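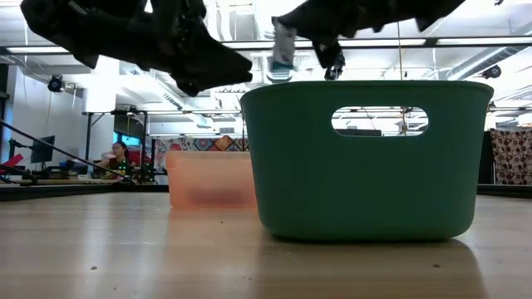
How many baskets does a small household need for sorting its things? Two are enough for most people, if each one has a clear job and stands in a fixed place.

Home & Storage / Talks and Handouts

Speaker notes, Monday evening talk, Bustilmont reading room

Good evening, and thank you for coming. My name is Napaporn Hemmin. Please ask your questions during the talk, I don't mind to be stopped.

Start with the question above. Let people answer first. Last time in Prikora one lady said 11, and she was serious. Wait for the laugh, then go on.

Part one – the open basket

Speak about the green basket first. It is plastic, it has rounded corners, and in the front there is an oval hole for the hand. Ask who has carried a full basket without a handle down the stairs. The handle is near the top edge, so the fingers stay above most of the load.

I use the open basket for things that move every day: socks, small towels, cloths for the kitchen. Such things should be easy to drop in. If a person must lift a lid, the sock stays on the chair. My husband's cousin Asif Magsi does not agree with me and likes lids on everything. Tell the story of his hall cupboard, but keep it short.

Part two – the bin you can see through

Next to it, the pink-orange bin. It is lower than the green one, and the walls let some color come through. You notice that something reddish is near the bottom, but not what it is. For me this is good enough. I want to know if the bin is in use, and I don't want to look at every item from the sofa.

Pornthip Sitthichai wrote to me after the January talk and asked if it is better to put labels. My answer to her: label the shelf, and leave the bin without a label. Bins change their job and old labels are difficult to take off.

Part three – where to sort

Sort on a table. The floor is hard for the back, and on the bed everything gets mixed with the blankets. A light wooden table is nice for this work, dark socks are easy to find on it. Small scuffs on the wood are no problem, it is a work table.

Put the open basket on the side of your stronger hand and the other one a little farther back. Take one item at a time and hold it over the rim before you let go. Children want to throw from far away. Let them do it on the last five pieces.

(Pause here, drink water. Ask Sunee to give out the sheets.)

Washing the baskets: warm water, a soft brush, a little soap. Dry the corners with a cloth. Do not leave them in strong sun for the whole summer – mine from Siriwan became hard and broke at the handle.

Questions until 9. The keys go back to Kittipong Limsakul at the front desk.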